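**Handout 6: Two arms, one table, and the joy of waiting your turn**

Read this before Friday's bench session. Last year's group didn't, and we spent most of a session learning where the stop button was. It's by the door. Now you know.

### Where we are

You've each written a single-arm pick by now. Some of you have written a pick that works. This week you get both arms and a harder question than "can I grab it," which is "who goes first?"

The arms are called Ivia (right) and Gaston (left). Right and left are the robot's, as if you were sitting where it's bolted down. If you stand across the table facing it, everything is swapped, and you will get this wrong at least once. Piyumi Kodikara got it wrong in front of the dean, so you're in good company.

### The handover, in four states

1. **Approach.** Ivia carries the part to the meeting point. Gaston waits at his standby pose with his fingers open.
2. **Meet.** Gaston closes in. Ivia does not move. If both arms are moving in this state, your code is wrong, even if it looks graceful.
3. **Share.** Both grippers have the part. Keep this short. Two arms holding one rigid object and disagreeing by a couple of millimeters is how we buy new fingers.
4. **Release.** Ivia opens, then backs off along the line she came in on. Don't let the planner pick a "better" exit. Its taste is terrible.

Each state needs a way in, a way out, and a timeout. The Griltik template on the course drive gives you the skeleton and a default timeout of 14 seconds, which feels generous until you've watched a planner think.

### Two views of the table

The overhead camera is for the arms: where they are, how close they are to each other, whether somebody left a lunch container in the workspace. The wrist camera is for the last stretch, once the hand is near the thing it's after. They have different opinions about nearly everything, including color, so don't tune a threshold on one and paste it into the other.
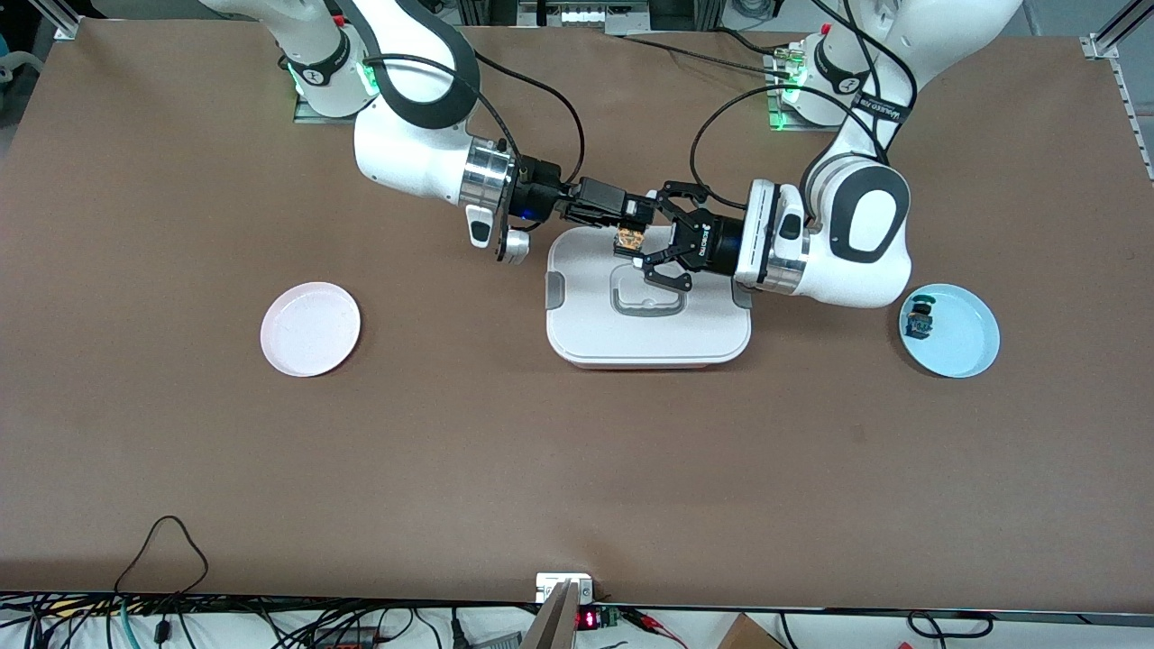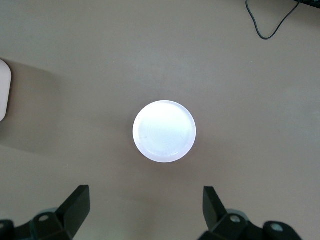 *Fig. 1 (first): overhead camera, grippers close together over the container. Fig. 2 (second): wrist camera, round white object ahead of the open fingers.*

A few things to chew on while you look at them.

In Fig. 1, the grippers aren't the same. One is a parallel gripper and the other has three fingers, so you can't copy a grasp from one arm to the other and flip a sign. Write two grasp functions. I'll know if you flipped a sign.

In Fig. 2, find the broad, soft shadow coming in from the left. A simple brightness threshold has to deal with that as well as the bright disk. Start with the disk, which is the easy bit, then check that your mask doesn't change its mind when the background gets darker. Also note that your fingers are in the picture. They're always in the picture. Mask them out or your detector will proudly report two black objects that follow it everywhere.

### Collision margins

Use the Skov margin file as it comes. If your plan fails with those margins, the plan is bad, or the meeting point is. Shrinking the margins until the planner stops complaining is a well-known technique and will cost you 6 points.

Move the meeting point up before you try anything clever. Most failed handovers in this course were attempted too low, with something sitting underneath.

### What to bring

- Your state diagram, on paper. Phone photos of a whiteboard count as paper only if I can read them.
- A run in the simulator that finishes without contact between the arms.
- Your partner.

### What to hand in

A log of one complete handover and a page on what went wrong before it. The second part carries more of the grade. "Nothing went wrong" is a brave answer and I'll ask you to run it again while I watch.

Reports go to Rongrong Su by the first Monday in June. She reads all of them, including the variable names, so please rename `arm_thing_final2`.

### Bench rules, again

Speed stays at the teaching setting. One person drives, one person has a hand on the stop, and they don't swap mid-run. Sleeves up, lanyards off. If an arm does something you didn't expect, stop it first and be curious afterward.

Put the loose parts back in the drawer when you leave.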